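Sunday, May 7, 2023

The microwave weekend

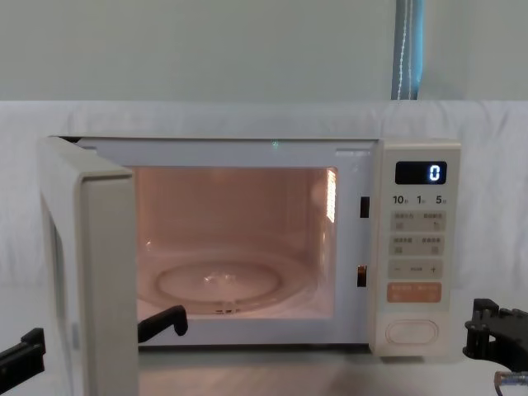 I slept badly and was in the workshop before eight. Bevan Wihongi had left the heater on for me, and a note on the bench that said only "left elbow, listen to it." So I listened. There is a small click when the arm starts from rest with the elbow low. It does not click when the elbow is high. I took off the cover, tightened the two screws on the belt side, and the click became quieter but did not go away. I wrote it in the book and continued, which is maybe a mistake I will pay for in June.

The plan for the day was the door. In our list the whole task has the name Cisten (Bevan names everything, I only agree). The left arm must deal with the door and the inside of the oven, and the right arm must do the buttons. To write this on paper takes one line. I have now spent three weekends on it.

The door release is a push button at the bottom of the panel. It is big, so I believed it would be the easy part. But when the right gripper pushes it, the fingers are not flat, and the force goes a little to the side. On a person's hand the soft skin solves this. I glued a piece of rubber from an old bicycle tube on one finger. With the rubber I ran the push many times before lunch, and I stopped to correct the height by 2 mm, and after this it was much better. I do not want to say it is solved. The rubber will come off one day, and always on the day when somebody visits.

The left arm is a different story. When the door is fully open it stands between the gripper and the oven, and the arm must go behind it without touching the edge. Yesterday I had the path too straight and it pushed the door half closed again. Today I added a point in the path further out, then a slow approach to the rim of the opening. I had to make the speed very low for this part. Bevan says it looks like an old man searching for his keys. I told him that old men find their keys.

The save number on the controller settings is 1701 now. I must remember that the old settings are still on the other laptop, the one with the Neten sticker, and if I start from that one by habit everything is wrong by one finger width. I did this already once on Saturday and lost an hour. I should simply delete them. I did not delete them.

We had a long discussion about the glass plate. Bevan wants to leave it in for all tests, so that the arm learns the real thing. I wanted to take it out until the path is safe, since a new one costs money and the shop in Ruawai only has them for another model. He won, because it is his microwave. So the plate stays in and I stay near the stop switch with my hand on it, and my shoulder is quite stiff tonight.

Power supply: the 24 volt side went to 87 percent of its limit when both arms lifted together. It is still inside what is allowed, but I do not like it. I asked in the Brudedari group if other people put a second supply or only limit the acceleration. Two answers so far and they say opposite things.

At four we had tea and bread with butter, and I told Bevan about the word for "stubborn" in my language, which we also use for doors.

To buy: rubber sheet, thin. Cable ties, the wide ones. Thread glue for the elbow screws. Milk for the workshop fridge, it was my turn last week also.

Next time I want to begin with the cup. Empty first, then with water. I will bring a towel.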